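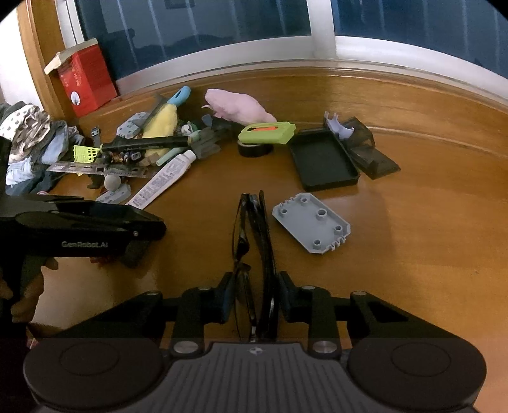
Korura quiere que ordenemos la mesa antes de marcharnos, y que paguemos por aprender a hacerlo

12 de septiembre de 2013

La firma Korura presentó ayer en su local una campaña llamada Kidine, con la que pretende convencer a oficinas y talleres de que el desorden de las mesas compartidas tiene arreglo en una sola tarde. El arreglo cuesta 600 euros por mesa, sin contar los recipientes, que se compran aparte y que vende la propia Korura bajo la marca Brolex.

La propuesta se resume pronto. Una persona formada por la empresa acude al centro de trabajo, saca todo lo que hay encima de la mesa, lo agrupa por familias y asigna a cada familia una bandeja, un estuche o un soporte. Lo que no encaja en ninguna familia va a una caja aparte y, si en un mes nadie lo reclama, se tira o se regala. Quien haya vaciado alguna vez el cajón de la cocina reconocerá el procedimiento.

La mesa es grande, de madera, con un reborde curvo al fondo, y hay que reconocer que el material no falta. En el montón conviven un cepillo de limpieza amarillo con el mango azul claro, un tubo blanco de crema y una regla metálica perforada. Más allá quedan un rollo de cinta aislante negra y un peluche rosa que no parece tener familia asignada. Unas gafas plegadas, de cristales oscuros, completan la lista de cosas que cualquiera andaría buscando por la casa entera.

Lo curioso es que en esa misma mesa ya hay recipientes. Hay una bandeja de plástico gris claro, un estuche oscuro translúcido y una tapa negra de paredes levantadas. Preguntada por este detalle, la portavoz de la campaña, Paraschiva Căpraru, respondió que «tener cajas no es tener un sistema». Puede ser. También cabe pensar que quien no usa las cajas que tiene tampoco usará las siguientes, pero la presentación no entró en ese terreno.

Căpraru aseguró que un empleado pierde 2 horas a la semana buscando objetos pequeños. No aportó el estudio del que sale la cifra. Ante la insistencia de este medio explicó que procede de un cuestionario enviado en julio a clientes de la casa, es decir, a personas que ya habían contratado el servicio y que difícilmente iban a declarar que lo suyo no era para tanto. El cuestionario no se ha publicado y la empresa no tiene previsto hacerlo «por el momento».

Tampoco quedó claro qué ocurre después de la visita. El contrato básico incluye una tarde de trabajo y un folleto, y las revisiones se pagan por separado. El paquete completo, que la empresa llama Kekana, incorpora varias visitas de seguimiento y una ficha plastificada con el lugar de cada cosa, y sale por 2.000 euros. Para locales con varias mesas el presupuesto sube a 4.000. Nadie de la empresa supo decir cuántos de sus clientes mantienen el orden pasado el primer trimestre, aunque Căpraru dijo estar «muy satisfecha» con la respuesta.

Uno de los asistentes, encargado de un pequeño taller de reparaciones, preguntó qué se hace con las herramientas que se usan a diario y que por fuerza acaban encima de la mesa. Le contestaron que deben volver a su sitio después de cada uso. El hombre tomó nota con cierta resignación y comentó a la salida que eso mismo lleva años diciéndolo él, con resultados desiguales.

El folleto, de papel grueso y con muchas páginas en blanco, recomienda además no dejar nunca productos de aseo junto al material de trabajo, retirar de la superficie todo objeto «de valor exclusivamente afectivo» y reservar un lugar fijo para las gafas. Son consejos sensatos. El último, en particular, lo daban nuestras abuelas sin facturarlo. Más discutible resulta el capítulo dedicado al color, según el cual los recipientes en tonos neutros «invitan a la calma» y los de colores vivos «reclaman una atención que no merecen». El catálogo de Brolex se ofrece, por ahora, solo en gris y en negro.

La campaña se extenderá durante el otoño con charlas gratuitas para empresas que reúnan un mínimo de asistentes. Korura no descarta una versión doméstica, con tarifa reducida y sin visita, en la que el cliente recibiría los recipientes por correo y haría el resto por su cuenta. La compañía no ha detallado en qué se diferenciaría eso de comprar unas cajas. Las solicitudes se admiten ya en su oficina, en horario de mañana, y conviene leer bien el apartado de los recipientes antes de firmar, porque el precio anunciado no incluye ninguno.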